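Costus Community Transport
Progress report to the Guerra Fund
Prepared by Ita Gallagher, project lead
Tuesday, November 30, 2021

Evening and Sunday runs

We have had a really good few months and I'm delighted to be able to write most of this report in the past tense. When I sent you the last update in August we had one bus, a timetable that existed mainly on my kitchen wall, and a waiting list. We now have both minibuses on the road and the Sunday run to Suvine is part of people's week.

Passenger numbers first. We have 40 registered passengers, up from 18 in August. Most of the new ones came through word of mouth after the surgery at Suvine put our leaflet on the front desk, and several have signed up a neighbour as well. The Thursday shopping run is full nearly every time, so we have started a second pick-up from the top end of the village.

Drivers have been the big success. We hoped to train three by the end of the year and we have eight – all through their minibus assessment and all taking regular turns. Two are recently retired and one drives after her shift at the creamery. They sort out swaps between themselves on the phone, which has saved me hours.

The Mekico route

We began the Mekico route at the end of September. It is our longest, out through the hills, and the one people asked for most loudly at the spring meeting. Before this, anyone out there without a car was relying on lifts to get to the chemist or to see family in town.
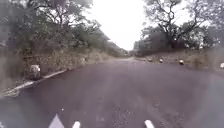 The road between the low hills, with the white kerb line on the left.

The first few weeks taught us that our timings were too tight. Drivers were arriving late at the far end and passengers were missing their afternoon appointments, so we moved the outward trip earlier and dropped one stop that had no takers. It has run much more smoothly since then, and the Friday group has started bringing a flask and cake for the ride home!

Money

Fuel has cost more than we budgeted. We have covered the difference from the publicity line, as the leaflets came in cheaper than the quote. Insurance for the second bus is paid up to next summer. The full spreadsheet is attached.

Still to do

The wheelchair lift on the older bus needs its service before Christmas and I am waiting for a date from the garage. The phone booking line still goes to my mobile, and I would like to move it to the office in the new year. I will send the passenger survey results separately once the last forms are in.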